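April 14, 2022 - Durkia bench, student folding project

Goal for the spring is 400 clean demos of cloth going into a basket. Knits are still the slow part, so I started with those. 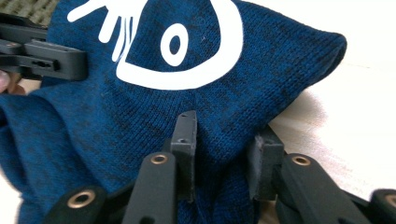
Do we need a separate folder for knits? For now they stay with the other cloth, tagged by fabric in the Hemix sheet.

Log rate stays at 30 per second. Old clips from October were at 10 and won't merge cleanly - leave them out.

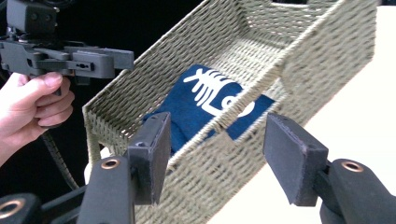 Same naming as before, and both hands get saved under one take number. Pad wear needs a check before the next batch.
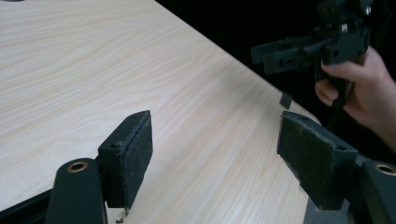

Gudbridge wrote back that their team retaped pads at around 3000 grips and would go sooner next time. Order more felt.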